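How to cover a table with kraft paper and tape a grid on it

December 22, 2018

If you have ever tried to lay things out in tidy rows on a bare table, you will know how quickly the rows start to wander. A paper cover with a taped grid sorts that out beautifully, and it costs very little - one roll of brown kraft paper, one or two rolls of coloured tape and a quiet afternoon. I did my first one in May for sorting seed packets and I have been rather evangelical about it ever since, so do forgive me if I go on a bit!

What you need

Brown kraft paper, wider than your table if you can get it
Coloured tape, 18 mm wide (mine is a dark blue one from Cleson)
A long straight edge, a soft pencil and a tape measure
Scissors and a dry cloth

Laying the paper

Wipe the table down and let it dry properly. Unroll the paper along the longest side and leave it to rest for an hour or so with a few heavy books on it, as it will want to curl back up on you. When it has calmed down, smooth it from the middle outwards with the cloth. You won't get every crease out and you needn't try. Fold the edges under the table and tape them there, starting with the two short ends and pulling gently as you go. Anything fixed to the table top should be cut around now, with a snug edge, before any tape goes down.

Marking the squares

Decide on the size of your squares by thinking about the biggest thing that has to sit in one. I like 200 mm, which gives a seed packet or a small toy plenty of space. Make little pencil ticks along all four edges and check the opposite sides against each other. It is dull work, I know, but a tick that is 5 mm out at one end will bother you every time you sit down.

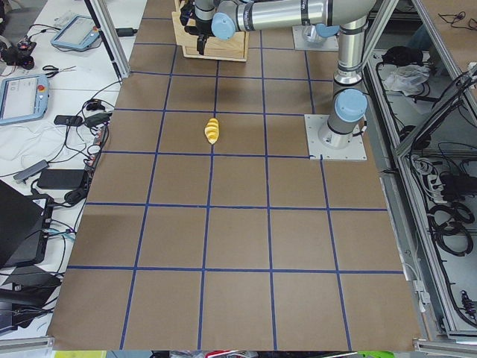

Blue tape on brown kraft paper, with one small yellow piece tucked in beside a line.

Putting the tape down

Do all the long lines first, then all the ones going across. Stick down one end, walk the roll to the far side, and hold the tape just above the paper, nicely taut, until it meets the tick. Then lower it in one go and rub it flat with the cloth. If you press it down bit by bit it tends to bend, and lifting it again can bring a layer of the paper with it - kraft is strong but it does fluff. Where two lines meet, simply run one over the other.

A strong colour is worth having. I tried a pale cream tape called Prillutine on a smaller table and could hardly find the lines by lamplight, whereas dark blue stands out very well against the tan.

Using it and looking after it

Small things sit best when you place them against a line, as you can put them back in the same spot later. Crates and boxes I keep towards the back so the front squares stay free for whatever I am sorting.

For spills, blot and leave to dry. If one square gets really grubby, cut a patch from your leftover paper, lay it inside the lines and tape over the four sides again.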